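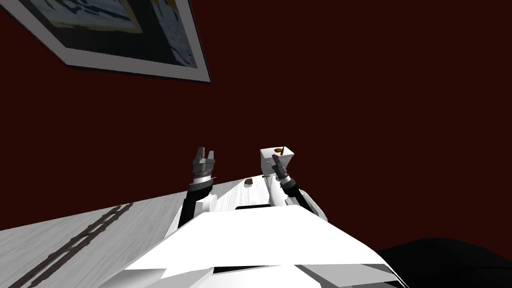 Dwynwen Rosser: Same fault on my side. Print to the Montoya queue, the job shows as sent, then it sits there with no error until the spooler is restarted. Single-page jobs go through. Anything with a cover sheet does not. Can someone confirm whether the Skodoro driver was updated on the finance machines as well?

Status changed from New to In progress
Assigned to: Yasaman Rostami
Category: Printing / shared queues
Priority: 3

Yasaman Rostami: Driver was not updated on finance. Finance machines are on the older build and are showing the fault, so the driver is unlikely to be the cause on its own. I have left the newer build on the two machines that already had it, to keep the comparison.

Please do not restart the spooler for now. Restarting clears the stuck job and takes the queue log with it. If you need something on paper, send it to Trarau on the ground floor.

Dwynwen Rosser: Understood. Trarau is out of A4 in the lower tray but the upper one works.

Yasaman Rostami: Queue log pulled with three jobs stuck. In each case the job header is accepted, the cover sheet is rendered, and the queue then waits for the printer to acknowledge a tray change. The acknowledgement does not arrive. Jobs without a cover sheet never ask for a tray change, which fits what Dwynwen reported.

Checked so far:

Cable and switch port. Moved to a spare port, no change.
Printer address. Static, correct, no duplicate on the network.
Firewall rule on the Ramura print server. Outbound traffic allowed. Inbound status replies also allowed, but see next entry.
Tray assignment on the printer panel. Tray 2 set to plain, tray 4 set to coloured. Cover sheets are meant to come from tray 4.

Yasaman Rostami: The inbound rule is written for the old printer address. When Montoya was moved to the new range in August the outbound rule was changed and the inbound rule was not. Status replies are being dropped at the server. This accounts for the missing acknowledgement but leaves one question open – why did cover sheets keep working for a while after the move?

Dwynwen Rosser: Possibly they were not being used. The cover sheet default was switched on when the second department started sharing the queue. Before that it was off for everyone except payroll, and payroll prints locally.

Yasaman Rostami: That would do it. Thank you. I will check the date of the default against the first stuck job.

Change request raised to correct the inbound rule. Change window is Thursday evening. Until then there is a workaround:

Open the printer's properties from the print dialogue.
Go to Job settings.
Set Cover sheet to None.
Press Apply before OK. On the older build, OK on its own does not save the setting.
Print as normal.

The setting is stored per user, so it has to be done again on any other machine you log in to.

Dwynwen Rosser: Workaround tested on two machines. Works on both. On the older build the menu is called Job options, not Job settings.

Yasaman Rostami: Noted, the knowledge base page now gives both names.

Change applied. Inbound rule now points to the new address. Spooler restarted on Ramura and old jobs cleared. Test print with a cover sheet from tray 4: printed, acknowledgement received. Test print without: printed. Duplex with a cover sheet: printed, but the cover came out on plain paper from tray 2.

Status changed from In progress to Monitoring

Yasaman Rostami: The duplex result is a separate matter. Tray 4 does not support duplex on this model, so the driver falls back to the next tray without a warning. The newer Skodoro build does show a warning. I have opened a linked ticket to roll that build out to finance and will not hold this one up for it.

If you switched the cover sheet off as a workaround, please switch it back on if your department needs it. The change will not reset your own setting.

Dwynwen Rosser: Switched back on here. No stuck jobs since the change. One person had a job go missing this morning, but it had been sent to Trarau by mistake and was in the output tray.

Yasaman Rostami: Queue has been clear for 24 hours with normal use. The date of the cover sheet default matches the first stuck job in the server history. Address checks for both directions added to the printer move checklist.

Status changed from Monitoring to Resolved
Resolution: Configuration corrected
Linked ticket: Skodoro driver rollout, finance (open)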